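How to Practice the Takeout Counter Task With Two Arms

I've been helping out with our student robotics club since February, and the takeout counter is the task everybody asks me about. Two arms, a bunch of cups and bags, and a set of moves that sound easy until you try them! This is how we run it at Drokwood, so feel free to borrow whatever you like.

What you need

Two arms on one rail, a camera near each gripper, and a printed mat. Add paper cups with lids, straws in a holder, a few plastic bags and some snacks for the shelf. We spent 400 dollars on the small stuff for the whole season (mostly cups, which get crushed a lot). 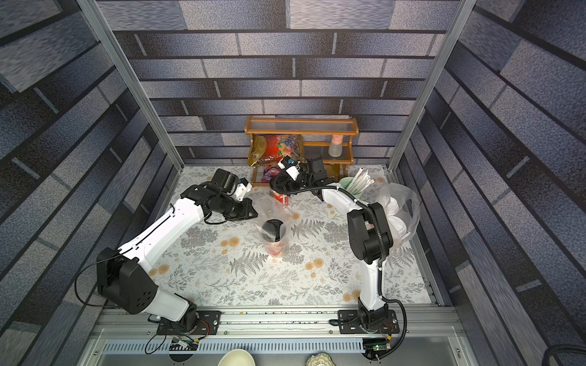 Both arms at the counter, with a bagged cup in the middle of the mat.

Step 1: Set your home poses

Park both arms so neither one can bump the other on its way out. Save the poses under clear names. Ours used to be called "test" and "test2" and I lost a whole evening to that — please learn from me.

Step 2: Check the shelf from the gripper camera

Drive one arm toward the rack, slowly, and stop when the snacks are in view.

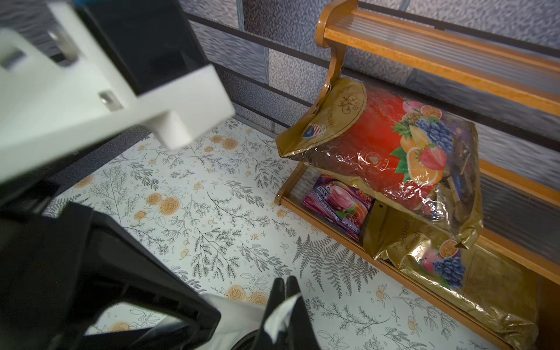 If the packets look too dark or too shiny on your screen, move your lamp before you touch any camera settings. Foil is the worst for this, and my first try was one big white glare. I also like to take 60 practice frames and flip through them quickly, just to catch anything silly.

Step 3: Work on the bag

Okay, this is the fun part! Bags fold differently every single time, so don't bother saving one perfect grab. Close the fingers gently on a bunched-up bit of plastic, lift a little, wait, then lift again. Our team Wovent did 69 tries before they were happy with their numbers, and they still grumble about it.
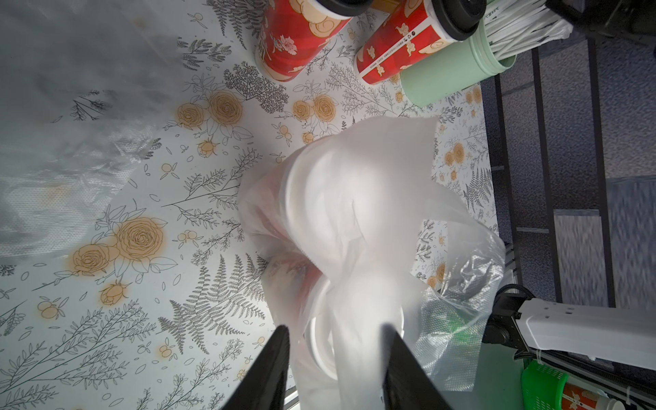 Step 4: Reset and go again

Put everything back in its starting spot and swap drivers. We switch after 13 runs, and whoever just drove writes up the log while it's fresh. Note which arm you used and where the bag slipped, if it did. Then save your file and free up the bench for the next pair.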